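Chapter 4
Learning From Demonstration When the Parts Fight Back

I put off writing this chapter for months, mostly because my own notes on the subject were such a mess. The first three chapters stuck to blocks, cups and pegs — friendly things that sit on a table and wait for you. Now we're going inside a desktop computer, where everything is close together and half of it is cable.

The running example is the Hollora study, which I'll come back to right through Chapter 6. One arm, one open tower, and a policy trained on 3,226 demonstrations. 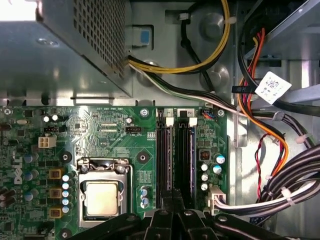
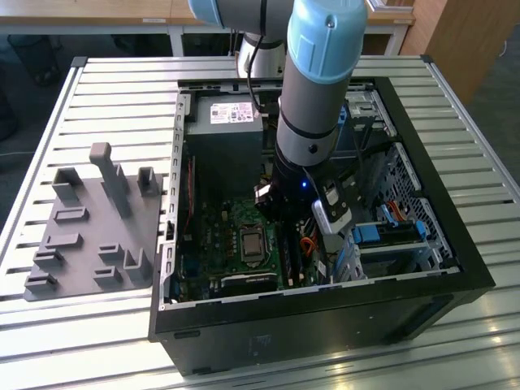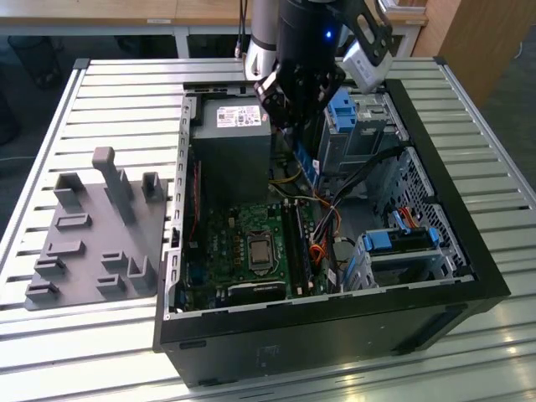
Why train on more than one camera view if the wrist view already gets closest to the part?

The wrist view is great for the last bit of a move, but it loses track of the big picture. Get close to a memory slot and the policy has very little to tell it where the rest of the case is. A fixed view keeps the whole job in sight and gives up fine detail to do it. In the Hollora runs we fed both kinds of view into the same network and let it work out how much to lean on each one at each step.

Now for the method itself, which I'll sketch here and do properly in Section 4.3. We split the policy into two stages. The first one (we called it Coman, and I'm sorry, the name stuck) looks at all the views and picks a rough target pose. The second, Stakmont, takes over near the target and makes small corrections many times a second. They're trained on the same demonstrations but never on the same slices of them, and getting the cut point right took me most of a December.

My first try was to cut every demonstration at a fixed distance from the target. Simple, easy to code, and pretty bad! Cables are the trouble. A person steering the arm will slow down and swing wide well before the part, and a fixed cut drops that careful stretch into the wrong stage. So we cut on speed instead: when the arm slows and stays slow for up to two seconds, the second stage gets everything from there on.

You'll want the Fetoreck toolkit installed before Section 4.2, plus the replay script from Chapter 3. Go through a handful of demonstrations by eye first and mark where you'd make the cut yourself. Keep those marks — Exercise 4.1 asks you to compare them with what the speed rule picks, and the ones where you disagree are the ones worth staring at.

4.1 What counts as one demonstration

Let's start with the boring part, which is bookkeeping. A demonstration begins when the operator takes control and ends when they let go, whether or not the part ended up where it should. We keep the failed ones too, with a flag, and Section 4.4 puts them to work.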